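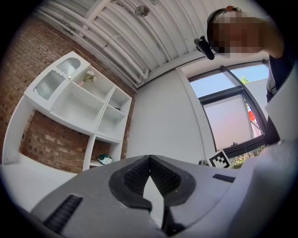
Londham firm adopts written rules for recording household tasks

Zerkuvwood, the Londham company that collects demonstrations for training household robots, has put in place a written code of practice for the people who record them. The code took effect in May and applies to all work done with hand-held grippers and head cameras, whether in the firm's own rooms or in homes it hires by the day.

The document runs to 12 pages and replaces a set of notes that had grown up over two years. It was drafted by Oľga Šťastný, who manages field work at the company, with comments from Asadi, a smaller firm that checks and labels the recordings before they go to customers.

Much of the code deals with privacy. Faces must be obscured in every recording before it leaves the company's own storage, including the face of the person doing the task. Post, family photographs, medicines and screens are to be put out of sight before work starts. Where something has been missed, the whole recording is held back until the section has been treated and looked at by a second person. Householders can ask for any recording made in their home to be deleted, and the firm must confirm in writing that this has been done.

Windows get a paragraph of their own. Operators are asked to check what can be seen outside from the height of the work and from the height of the head camera. Neighbouring gardens and car number plates are treated in the same way as faces. Blinds may be lowered if enough light remains, but their position must then stay the same for the rest of the session.

The second part covers hours and comfort. No one may wear a head camera for more than 80 minutes without a break, and the strap has to be adjusted for each wearer at the start of a shift. Operators who report neck or wrist pain are moved to other duties on full pay while the matter is looked into. The earlier notes said nothing on breaks, and crews in different houses had made their own arrangements.

"People were sensible about it, but they were sensible in different ways," Šťastný said. "One crew stopped every half hour and another worked through until lunch. We wanted the same rule in every house."

There are also rules on equipment. Printed position markers must lie where they will not be knocked or covered during the task, and they may not be fixed to painted walls or furniture with strong tape. A bent or marked card is to be thrown away. Gripper pads are inspected at the start and end of each day, and a worn pad means both are changed. Cleaning of the pads between homes, which used to be left to the operator, is now entered in the log.

The householder's belongings are to be handled only if they are on a list agreed beforehand. Glass and anything the owner describes as valuable stay off the list. Breakages must be reported the same day, however small, and the company pays for replacement without asking the operator to contribute.

Asadi had asked for a section on failed attempts, and most of what it proposed has been included. A dropped object or a missed grasp is no longer deleted on the spot. The operator finishes or abandons the task as seems natural, and the attempt is marked as failed in the log. Asadi told Zerkuvwood that crews had been removing these recordings unevenly, so that some tasks looked easier than they were.

Not all of the comments were accepted. A proposal to send two people to every home was turned down on grounds of cost, though a second person is now required where children are present in the building. Operators had also asked for a limit of 8 tasks in a session. The code sets it at 11, with a review after the summer.

Skeltosance, which buys recordings from Zerkuvwood for its work on kitchen and storage tasks, has said it will ask its other suppliers to meet similar terms. It has not given a date.

Training on the code takes half a day, and all current operators have completed it. New starters will do so before their first visit to a home. Householders receive a two-page summary with their booking, and the full text can be had on request from the Londham office, which is open until 5pm.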